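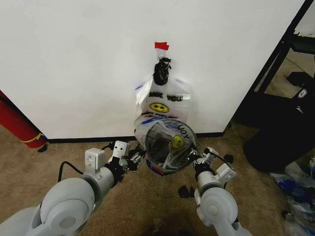

Clirness Carpet Powder for Offices and Storage Rooms

Clirness is a dry cleaning powder for low pile carpet. You spread it, brush it in, wait, and take it up with a normal vacuum cleaner. It needs no water, so the room can be used again on the same day.

The powder is made by Lebrun in our workshop at Esedau. We sold it first to cleaning companies only, and from September it was also sold to small offices and shops.

What it is for

Clirness works on gray marks from shoes, dust that is pressed into the pile, and old coffee or tea spots. On fresh grease you should first take up as much as possible with a paper towel. It does not remove ink, paint or rust. It also cannot repair a worn place: when the fibers are broken, the carpet will be cleaner there but it will still look flat.

Do not use it on wool, silk, or carpet with long pile. For these materials please ask us about Dangate, our liquid product.

How to use

Vacuum the carpet slowly before you start. Shake the box and spread a thin layer, like flour on a table. Brush in two directions with a hard nylon brush. Leave the powder for 28 minutes, then vacuum again. For heavy stains you can repeat the treatment up to 3 times, but wait one night between them.

Along a baseboard the powder likes to collect in the gap. Use the narrow nozzle of the vacuum cleaner, and if the baseboard is dark, wipe it after with a damp cloth, or a white line can remain.

Test first in a place which is not much seen. We had very few complaints about color, but speckled and printed carpets are made with many kinds of dye and we cannot test them all.

Contents and storage

One box is enough for more than 200 square feet with normal dirt. Keep it closed and in a dry place. If the powder has become hard, break it with your hand through a sieve; it can still be used. An opened box should be finished in 2 years.

The powder has a light smell of lemon, which goes away after you open the window. Keep children and pets out of the room until the last vacuuming is finished. If it comes into the eyes, rinse with much water.

Delivery

Orders are sent from Esedau by regular mail. The brush is not included in the box and must be ordered separately. For larger quantities or a sample, please write to Annick Hamel in our sales office and tell her the type of carpet and the size of the room.

Page updated 26th May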